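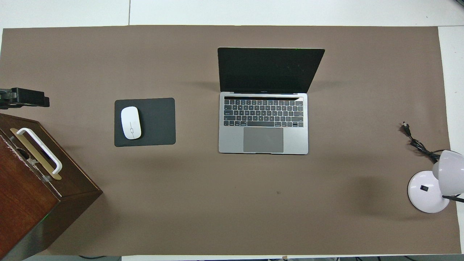
Laptop on the desk mat, screen off

Ticket: Poll shows wrong couple as winner on Mestthorpe recap page
Status: Open > Waiting on customer > Open > Solved
Category: Live polls / embeds
Product: Sitodov Polls, embed version
Priority: High (show airs again tonight)

Original message, 8:42 am

Hi, need this looked at asap please. We run a recap site for Mestthorpe (the dating show on Calvo). After every episode we put up a "who should go home" poll with your embed. Last night was the recoupling and the poll is flat out wrong.

What we see:
- results bar says the firefighter and the dental nurse got the most votes to be dumped
- the dashboard says it was the twins' couple, and not close
- on mobile the photo of one couple sits over the name of another
- total on page is 890 votes lower than total in dashboard

Comments are going nuts. People think we fixed it to protect the firefighter. We did not, we don't even like him that much. One big fan account already posted a screenshot of it and now I've got emails.

Not changed anything on our end that I know of. Same template as every week. Recap post went up right at the end credits.

Support reply, 9:20 am

Thanks for the report. Could you send:
1. the page address and the poll ID
2. whether the poll was copied from an older one
3. what caching you have on the site
4. a browser and device where it goes wrong

Please don't delete the poll in the meantime. Closing it to new votes is fine.

Customer, 9:31 am

1. sent in the private field
2. yes, duplicated from last week's, always do it that way. Swap the names, swap the pics, publish
3. Isine cache, the default plan. Nobody has touched it in months
4. Chrome on desktop, Safari on phone. Both wrong but differently wrong

Poll closed now. Have put a note on top of the recap saying results are being checked. Didn't help, first comment under it was "checked by who".

Support reply, 10:05 am

Looked at the poll. The stored votes are fine. Each vote is tied to an option ID and those match your dashboard. So the problem is what the page draws.

Two things to try, in this order:
- Isine control panel, purge the recap page only, then reload in a private window
- in the poll editor, open each option and check the field called Internal label

Let us know what the internal labels say.

Customer, 10:18 am

Purged. Desktop total now matches the dashboard, so thats the 890 back. Names on the bars still wrong.

Internal labels: they're last week's couples!! I never knew that field was there. It's under Advanced, which is folded up. Last week the firefighter was with the Cardiff girl, this week he's with the dental nurse, and the label still says the Cardiff girl. Three of them are like this.

So is it drawing from the label or the name?

Support reply, 10:40 am

Depends on the embed. Current embed draws from the display name. The older embed (script address ends in /v1) sorts by internal label first and then fills in the display names in the order they were saved. If you drag options around after duplicating, the two orders drift apart and bars end up with the wrong names.

Which one is in your template? View source, search for sitodov.

Customer, 10:52 am

/v1. Of course. Template is from season one.

And yes I dragged them. Moved the twins' couple to the top before the episode, I was so sure they were in the bottom two. (They were, by the way. Public vote on the show agreed with our dashboard. So our readers got it right and our page said the opposite. Great.)

Switching the script now.

Customer, 11:10 am

Switched. Purged again. Desktop good. Names right, bars right, order right.

Phone still has the photos off by one. The dental nurse is standing next to the DJ, and they've barely spoken since the hot tub episode. Readers have noticed, there are now 28 comments on the photo alone and a ship name.

Support reply, 11:34 am

Please try:
- turn off "lazy load images" for the poll block in your site editor
- re-upload the couple photos with new file names, not the same names as last week

Reusing file names means Isine can keep serving the old picture to phones after a page purge. Image purge is a separate button.

Customer, 11:58 am

Same names every week, guilty. couple1.jpg, couple2.jpg and so on. Renamed them by couple and episode. Lazy load off. Pressed the image purge, which was on another tab entirely, would be nice if one button did both, know that's not you guys.

Phone ok now on my end. Asked in the comments for people to check theirs. Couple of them say still wrong, most say fine.

Support reply, 12:15 pm

The ones still seeing it most likely have the page open from earlier. Their phones hold it up to 12 hours. A reload should sort it. Marking as waiting on you until tonight's episode has gone out, so we can see a live poll on the new embed.

Customer, 3:27 pm

Quick one while I have you. Setting up tonight's. It's the movie night episode so there's two polls, "who came out worst" and "which couple is done". Can both go on one page with the new embed? Old one used to merge them. Last season we had a page where people voted for the pool party as best islander.

Support reply, 3:49 pm

Yes, two polls per page works on the current embed. Each needs its own block. Don't paste the script twice, once in the template is enough. Start them from New rather than Duplicate tonight, to be safe.

Customer, 9:46 pm

Live since the ad break. Both polls up, made from scratch, took forever to type all the names in. Numbers match on desktop and phone so far. Over 75 votes in the first minute on the second poll, nearly all for the firefighter and the dental nurse being done. He did himself no favors with that clip.

One thing, the percent figures jump for a second when you vote, like it shows zero and then the real ones. Is that known?

Support reply, 9:58 pm

Known, yes. The new embed clears the bars while it fetches a fresh count. Cosmetic only, votes aren't affected. You can hide it under Display > Animate results > Off.

Customer, 10:04 pm

Off. Better.

Customer, 8:15 am

Checked this morning, both polls match the dashboard. No wrong photos reported overnight. Put up a correction on the recoupling recap with the right result and a screenshot of the dashboard. Fan account hasn't taken their post down but did add a reply linking to ours, will take it.

You can close this. Two asks though:
- move Internal label out of Advanced, or at least clear it when a poll gets duplicated
- some sort of warning in the dashboard if a site is still on /v1. Never got an email about it, or if I did it went to the old address

Support reply, 9:02 am

Both passed on as feature requests. We've updated the contact address on the account to the one you're writing from.

Summary for the record:
Cause: v1 embed plus reordered options with old internal labels. Low total from cached page. Wrong photos from reused file names.
Fix: current embed, page and image purge on Isine, new file names, lazy load off on the poll block.
Follow-up: customer to replace v1 script on older season pages when time allows. Archived polls on v1 may show wrong names if options were reordered.

Customer, 9:11 am

Wait, the archived ones too? Going to check the season one final now. Leave it solved, will open a new ticket if it's bad.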